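22 août. Carnet d'atelier, restauration de film

Reprise du dossier Kekumura, polar tourné pour la vidéo, copie 35 mm d'exploitation et bande magnétique séparée. Le négatif reste introuvable chez Troncoso ; leur inventaire de janvier ne mentionne que des chutes de bobine 4 et le générique de fin sans textes.

État de la copie : six bobines. Retrait longitudinal faible sur les cinq premières, plus marqué sur la dernière. Collures au ruban à refaire en bobine 2 (la poursuite sur le parking) et en bobine 5 (l'interrogatoire). Virage magenta général, noirs bouchés dans les scènes de nuit. Rayures verticales côté support, peu profondes, l'immersion devrait en prendre l'essentiel.

Comparaison avec la cassette Senddale : le montage diffère. La cassette dure 93 minutes, la copie film en fait deux de moins. Manquent la seconde visite à la morgue et un plan de coupe dans le bureau du commissaire. Rien ne manque au milieu des plans, les coupes sont franches et l'image raccorde. Il s'agit donc d'un remontage, à signaler comme tel dans le rapport.
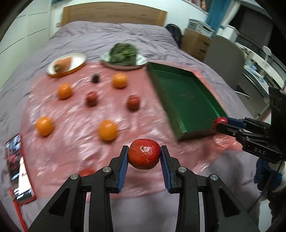
Quelle version prendre comme référence pour la conformation ?
La copie film, avec les deux passages absents repris de la cassette et placés en supplément, hors continuité.

Son : la bande magnétique porte un début de syndrome du vinaigre. Transfert fait en une seule passe, à vitesse nominale. Décalage constant de 21 images à partir de la bobine 3, corrigé au calage. Souffle important sous les dialogues du tueur, enregistrés très bas ; filtrage léger seulement, au-delà les sifflantes disparaissent.

Étalonnage : 508 plans relevés par la détection automatique, dont quelques faux positifs sur les flashs de la fusillade. À reprendre à la main. Référence de teinte : le jeu de photos d'exploitation Jitomstead, assez fiable pour les peaux, inutilisable pour les extérieurs.

Reste à faire : collures bobines 2 et 5, nouveau scan de la bobine 6 avec fenêtre élargie, vérification du carton de titre (l'orthographe diffère entre la copie et la cassette). Demander à Troncoso l'envoi des chutes de bobine 4.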